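Two arms and a drinks shelf, build thread

wenche_b
Evening all. The shelf is finally in the booth (plain pine, I rather like it) and both arms can reach the top tray, so I've been happily stacking drinks with them since Thursday.

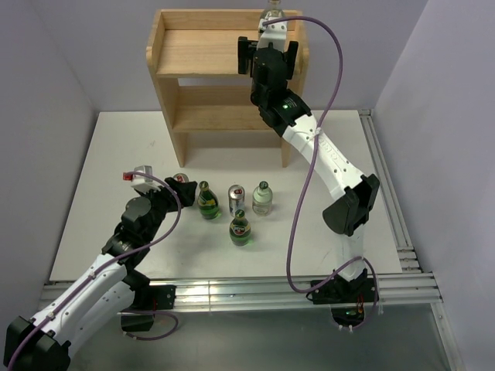
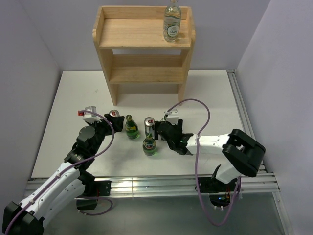

Reply 2, dexter_h
Lovely job, Wenche! I'd swap the glass for cans though, one drop and you're sweeping for a week.

Reply 3, elikem
Can't agree, Dexter, bottle necks are far kinder to a flat gripper. I'd sooner worry about those purple cables, mine snagged twice in July.

Reply 4, wenche_b
Noted, I'll try longer clips at the elbows.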